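Estates Workroom Notebook — Olteanu Matter
18 December 2024

Purpose of entry: to record the state of the trust accounting before the file passes to the Plemness office, and to note the changes made to the ledger since November.

The opening inventory has been compared with the bank statements and with the two deeds. Copies of the deeds are in the binder under tab 4.
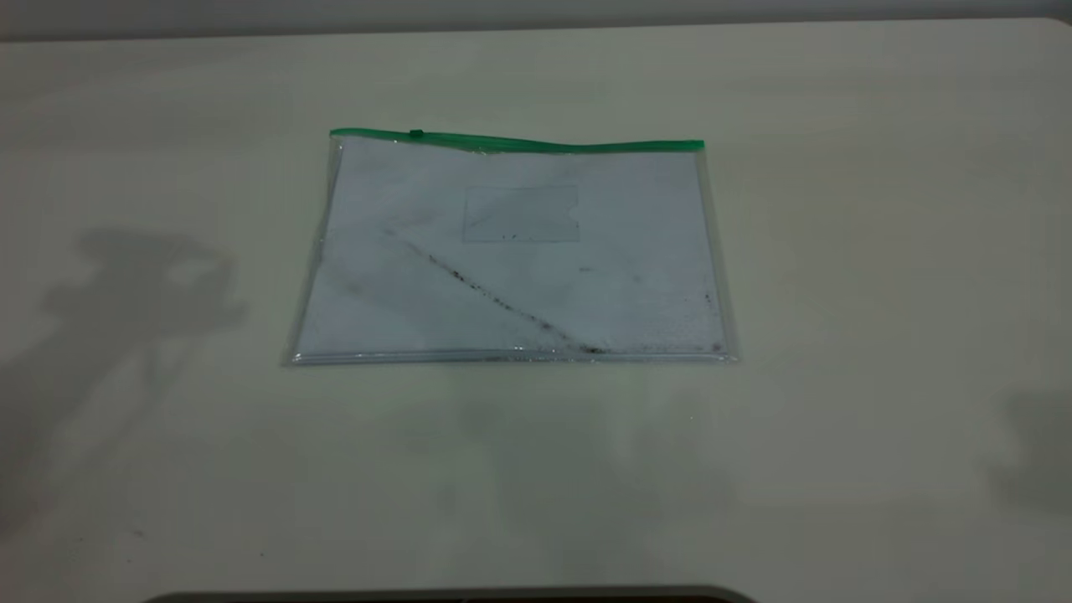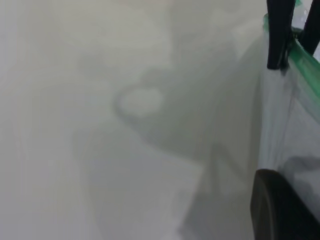 The trust instrument directs that income be paid to the surviving spouse quarterly and that principal be held for the children. The earlier draft account treated a distribution from Pultero as income in full. The cover letter from Pultero describes it as a partial return of capital, and the entry has been split to match: $353 to income, $700 to principal. The supporting page is marked in pencil and should stay with the schedule.

Schedule C was renumbered. It now runs to 29 entries, with the filing fee of $50 moved to administration expenses. Colleagues working from the November printout should discard it, as its line numbers no longer agree with the ledger.

Open points:

1. Foltton has not returned the signed receipt for the household goods. A second request went out by mail this morning.

2. The will refers to a "memorandum of personal items" kept with it. No such memorandum was in the envelope. The family has been asked to check the safe deposit box — if one is found, it should be copied before anything is unstapled.

3. The co-trustee's written resignation is dated but not acknowledged. The instrument requires acknowledgment before a notary. A fresh form has been prepared and is in the outgoing tray. Until it comes back, both trustees must continue to sign.

4. The appraisal of the lake parcel gives a value as of the inspection date. We need the value as of the date of death. The appraiser has been asked for a short supplement and not a new report.

Next: rerun the principal balance once the supplement arrives, then print Schedules A through E on plain paper for review. Bond paper for the court copy only.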